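1/20/23

I spent most of this week rewriting our cell rules, and I'm weirdly happy about it! The old sheet had 40 lines on it and I'd bet money that only Hamish ever got to the end. The new one has four.

We're doing tabletop pick work with the arm at Gajewski, next to the crate racks, so the rules are small, everyday stuff. Rule one is my favorite: fingers open wide before you come down over a dish, and you stop and look before going lower. 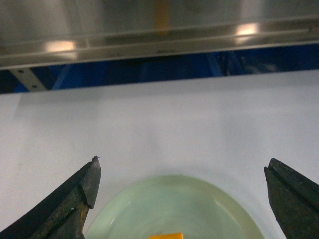 ## The other three

Rule two is about finger wear. Scuffs are fine (ours have plenty), but a burr on a tip gets written down the day you spot it. Imani wanted a hard limit of 1,000 cycles between checks, and I wanted "whenever it looks bad," so we settled on every Friday plus her limit, whichever comes first.

Rule three: the white tabletop holds the job and that's it. No coffee, no hex keys, no phone.
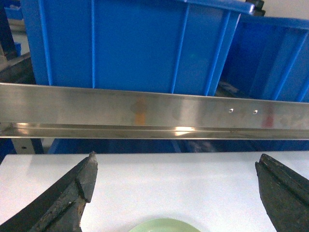 I fought Jolanta on that one for ages, mostly because it was my coffee, and she was right.

Rule four covers the racks. Crates sit square on their tier, and if you move one you put it back the same way round before anybody hits start. Hsin-yi wants that one printed big and taped up by the door.

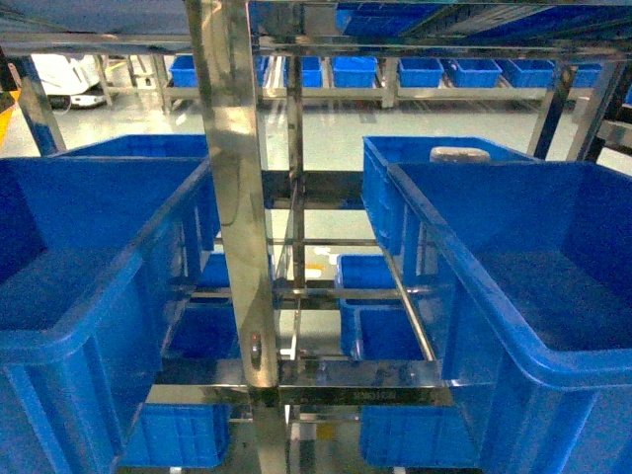

*Blue crates on the steel rack, with another row of them behind.*

Next up is the e-stop checklist, which I'm hoping to have done in February. If your shop has a good one, send it over!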